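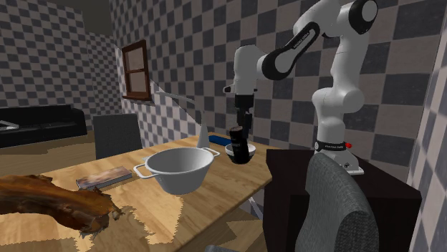

So why would anyone build a 77-room hotel in Flarnlow? The night train started stopping there again, and the closest decent bed is still an hour up the coast.

I get asked that one a lot, so I'm starting with it. (Pause, let them settle. Water.)

Hi everybody! I run openings for Skarkance, and I've been living out of a suitcase in Flarnlow since February, mostly in the old customs office next door to the site. It has great light and terrible plumbing.

1. The building. It was a rope works, then a furniture store, then nothing much. We kept the long front wall and the stairs. Mention the 322 windows, all of them odd sizes, and the curtain bill!

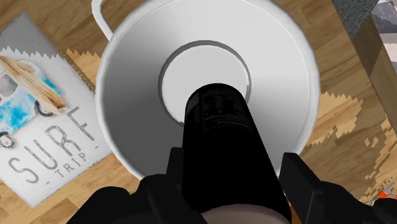
2. What we learned at Sullthorpe. We opened that one with 61 rooms ready and the bar closed, and guests let us know. This time the bar opens first, three weeks ahead of the beds. Skip the elevator story if I'm running long. 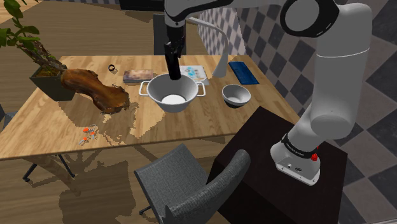
3. Nam, the restaurant. Street entrance, its own phone number, breakfast for anyone who walks in. I fought for that (okay, I nagged for that). Dinner bookings open 9/14/18.

Then questions. If parking comes up, it's the lot behind the station, and hotel guests get the first night free.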